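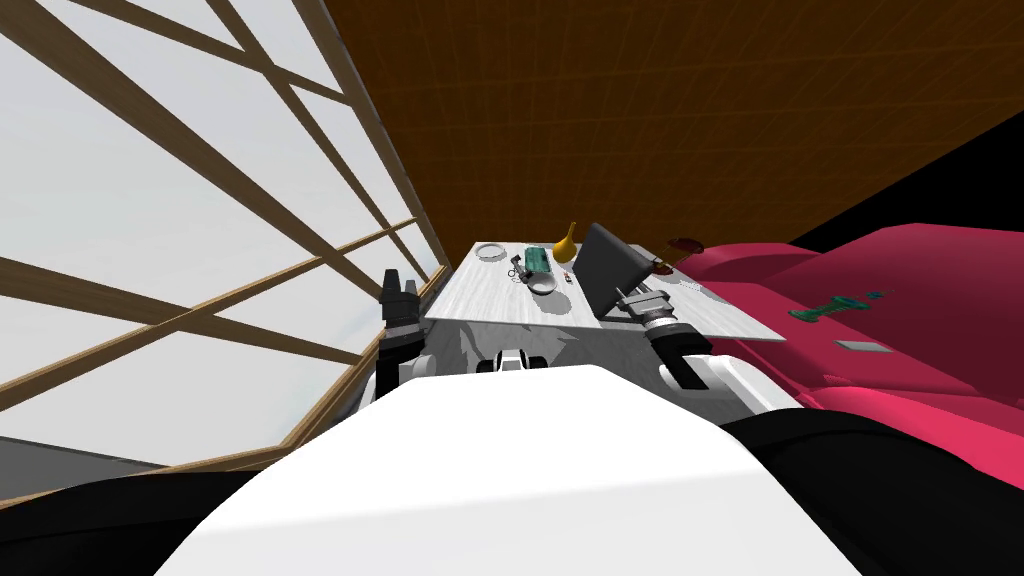
You can't put cardamom in it, Brenda Herrera was saying, not if you mean to call it Theresia's bread, and she said it loudly enough that the bus driver looked up at his mirror.

Naomi held the tin on her knees and let her talk. It was a long ride up to Palamberg, sixteen stops with the one at the sawmill, and Brenda had opinions enough for all of them. She had eaten that bread every November of her married life. She had eaten it with butter and with soup, and once, during the flood, with nothing at all, standing on a kitchen chair. There had never been cardamom.

"There was something, though," Naomi said. "I've tried it six times and there's something missing every time."

"Patience," said Brenda. "That's what's missing. You take it out too early, you always did, even with the Christmas cookies."
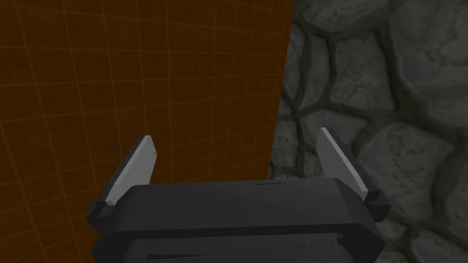
Gray stone, and the orange wall beside it.

Theresia Berchtold met them at the gate in her good blue coat, smaller than Naomi remembered and a great deal more cheerful. She kissed them both, asked after Roald's knee, asked after Roald himself, and had the lid off the tin before they were through the front door. She broke off a corner, the way she used to when Naomi was little and had to stand on a box to reach the counter, and she chewed it for a good long while, looking out at the bean rows.

"Well, it's very nice," she said.

"But?" said Naomi.

"But nothing. It's very nice bread. Whose is it?"

Brenda made a small noise into her scarf. Naomi explained that it was Theresia's own, from the card in her own handwriting, flour and salt and caraway and the two spoons of honey, and that she had followed it to the letter. Theresia asked to see the card. She put on one pair of glasses and then the other, and then she began to laugh — a proper laugh, the kind that needs a chair.

"Oh, my dear. That's my sister-in-law's. I wrote it down to be polite."
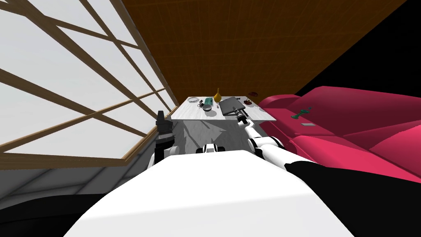
A dark gray tablet on the small white table.

So they took off their coats and started over. There was no card for the real one, and there never had been. Theresia worked by the feel of the dough against her wrist, and she told them about the winter she learned it, wandering off into a story about a lost goat and coming back whenever the flour ran low. Naomi wrote on the back of an envelope as fast as she could. It was nearly dark when the first loaf went in.

Partway through, Theresia reached up to the shelf for a little brown jar and tipped some into her palm.

"What's that?" said Brenda.

"Cardamom," said Theresia. "Pass me the spoon."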